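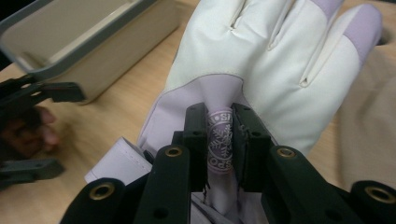 *2 min read · 212 words*

## Keeping records and discs playable

Store LPs upright, never in a stack. A full shelf should be snug enough that nothing leans, with room to slide one out using two fingers. I had 74 albums lying flat in a closet and the bottom dozen came out with ring wear on the covers.

Brush the record before each play. Hold a carbon fiber brush lightly across the grooves for two turns, then lift it off toward the edge.

For fingerprints, use distilled water with a drop of plain dish soap per quart. Wipe along the grooves with a microfiber cloth, rinse with more distilled water, and stand the record in a dish rack overnight. Keep the label dry. Shellac 78s should never see alcohol.

Concert DVDs and CDs are wiped the other way, from the center hole straight out to the rim. If one still skips, try it in a second player before you throw it out.

Swap paper inner sleeves for poly-lined ones. A box from Karora lasted me through 178 records, and I kept the printed originals behind the new sleeve.

Ghislain Robichaud wrote in to ask about attics. Too hot in summer. An inside closet on the main floor is better, away from the furnace vent.

Next: cleaning cassette heads with a cotton swab.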